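Subject: Re: [perkilar-neighbors] That hailstorm and the sheep on the upper road

Hi all,

Catching up on this thread after a week with no internet (the line went down with the same storm, and the repair crew only got up our way yesterday). Quoting the earlier message so people who joined since then can follow:

> From: Shufen Xiao
> To: perkilar-neighbors
>
> Does anyone have a proper count of the sheep lost on the
> upper road? I heard 6 at the market and then 20 from my
> cousin an hour later. Also heard it was lightning, and then
> that it was hail, and then that the fence came down and they
> went over the bank in the dark. I'd like to know which before
> I repeat any of it. We're down at the Cledia end and all we
> got was noise and a flooded ditch.
>
> Shufen

Shufen, I walked up there the morning after, so I can give you some of it. The number I got from the family was 16. That was the whole group that had been put in the small field by the water tank, and they'd bunched up against the wire fence under the big oak. The oak is split right down to the roots and the bark is all over the road, so I'm going with lightning. The hail was real enough (my car roof looks like a golf ball!) but I don't think hail did that.

The fence did come down too, a bit further along, and I think that's where the other story comes from. Some goats from the next place got out through the gap and spent the night wandering toward Odis. As far as I know they all came home. One of them ate most of a hedge on the way and there has been a discussion about that.

The herd boy who was in the tin shelter is fine. He was knocked flat and his ears rang for two days, but he went to the clinic and they sent him home the same afternoon. I mention it because somebody at the bakery told me with a very straight face that he was in a coma, and then he walked in and bought rolls.
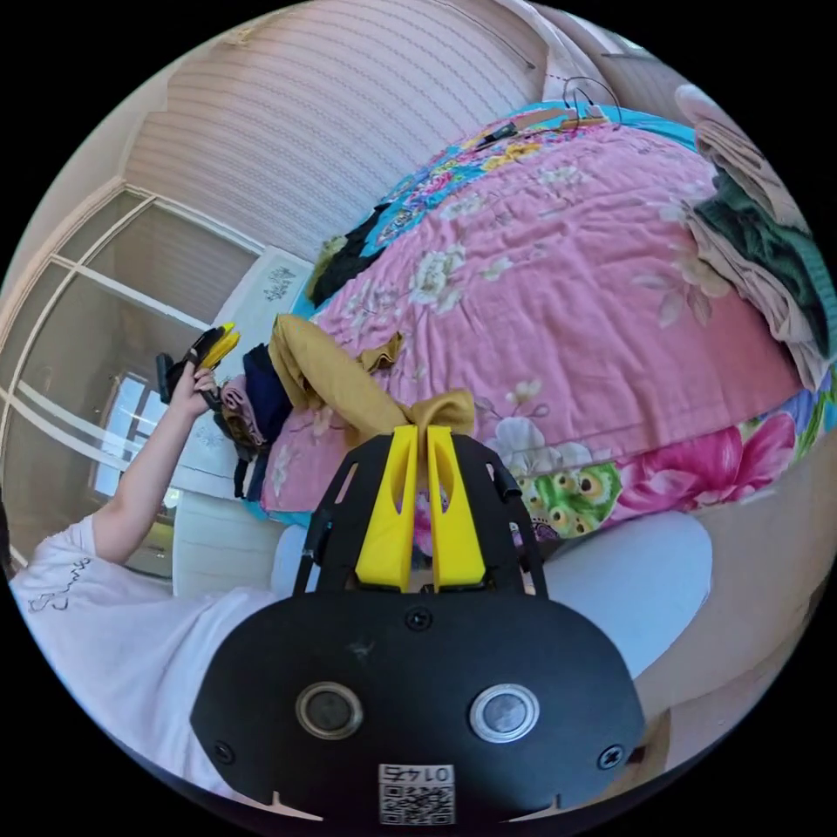
The bedroom with the pink floral quilt, January 2018

On the question of help, the district does pay something for livestock lost to weather. The form is number 2182 and you get it at the counter in Cù, not at the one in Odis - they'll tell you they have it in Odis, and then they'll give you the crop damage one. My neighbor filled in the wrong one last April and had to start all over. You need the ear tag numbers and a note from the vet, and the vet has to see the animals before they're moved. I passed that on to the family as soon as I could, but they'd already buried four of them, so I don't know how that part will go.

If anyone has spare fence posts, the family could use them. I've got a few in the barn and can bring them up in the truck, but it won't be enough for the whole stretch. Wire they have. Hay they have too, so please don't bring hay, they've been given so much of it that it's blocking the gate.

Last thing, the upper road is open again but only on one side, and there's a deep hole just past the tank that fills up with water so you can't see it. I found it with my left front wheel. Go slow if you're driving up after dark.

Shufen, if your ditch is still backed up, call me. I have the long rods and I'm home most evenings.

--
perkilar-neighbors mailing list | Contact the list owner | Copyright of messages remains with their authors | Back to top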